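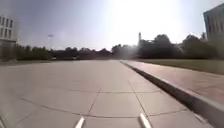
I promised some of you a thread on how I learned to read aloud in English, at the age when most people have stopped learning such things. I write this slowly, so please be patient with me. 1/13

2/ My first language puts the stress on the first part of almost every word. English puts it where it wants. For years I said "hotel" and "event" with the weight at the front, and people asked me to repeat, and I repeated it the same way but louder.

3/ In June my neighbor Gunnel Boström asked me to read for her once a week. Her eyes are bad now and she likes long novels. I said my accent is heavy. She said hers is too, and gave me a book of 319 pages.

4/ The first evening I managed three pages before my throat hurt. I had practiced every word and still I ran out of air in the middle of sentences.

5/ So the first thing I learned is breathing. I now take a pencil and put a small mark where I will breathe. Commas are not always the right places. Some commas you must run past, and some sentences have no comma and still need a breath.

6/ Second thing: the small words. I was giving "of", "to" and "for" the same weight as the big ones. Torbjørn Viklund, who taught me in the evening class, used to tap the table only on the strong words. "The CAT is on the ROOF of the HOUSE." Try it with your hand. You feel at once how the small words must hurry.

7/ I still cannot say "squirrel". I have accepted this. When there is a squirrel in the book I slow down before it, like before a bump in the road.

8/ Dialogue was a surprise for me. I thought I must do voices, and I did them very badly. My old sea captain sounded like he had a cold. Now I only change the speed a little — one person speaks fast, the other one slow — and Gunnel says she always knows who is talking.

9/ A question I got from Sheldon Melnyk: do I look up every word I don't know? No. I look up the ones I can't pronounce. If I can say it, the sentence usually tells me what it means. If it doesn't, I ask Gunnel, and she enjoys this more than the novel, I think.

10/ One mistake I want to warn you about. I recorded myself every evening and listened to it the same night. It was terrible for my courage. Now I wait a week. After a week I hear it like a stranger's voice, and I can correct one thing without hating all the rest.

11/ What to read, if you want to begin: something written for people who are not in a hurry. Letters are good. Old travel books are good. Newspapers are difficult, the sentences are packed too full and there are names everywhere.

12/ We finished that first book in February 2018. Gunnel turned 80 the same week, and she asked for the last chapter again, so I read it again. I made new mistakes in it, but "hotel" was correct both times.

13/ The next one has a family with eleven children and two of them are called Margaret. If somebody knows a good way to read this aloud, please write to me.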